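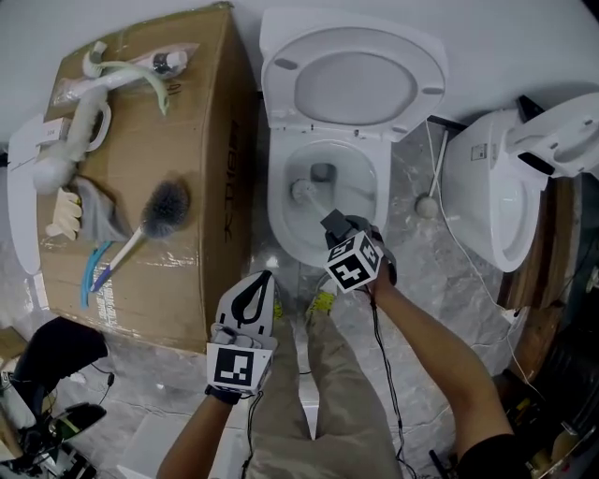

I caught up with our newest fundraising officer over a pot of tea in the back office at Flikport, and I'd barely sat down before she was telling me about the lake at Dultoven (she grew up two streets from the boat ramp and still swims there before breakfast, even in October!).

She left at 24 to work in the city, met her husband there, and stayed a good while longer than she meant to. "We kept saying one more year," she told me. "Then the kids started asking why we only ever saw the water at Christmas."

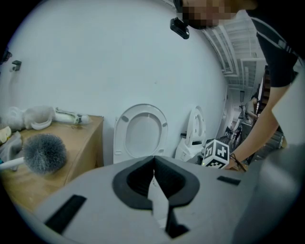
Nurmi Centre – Community Giving Team

So back they came. Her first job after the move was at Inex, looking after the mailing list for past students, and she reckons it taught her most of what she knows. "I had 400 names and half the addresses were wrong. I rang people up. They loved a chat, and some of them gave us money at the end of it."

These days she's with us 2 mornings a week and runs the supper appeal as well – last time it sold 48 seats and she did the seating plan on her kitchen floor. I asked what she'd like to change first. "The thank-you letters," she said, quick as anything. "They sound like a bank wrote them. I want to do them by hand, at least for the first-time donors."

She's already bought the pens.

Contact us | © Nurmi Centre | Back to top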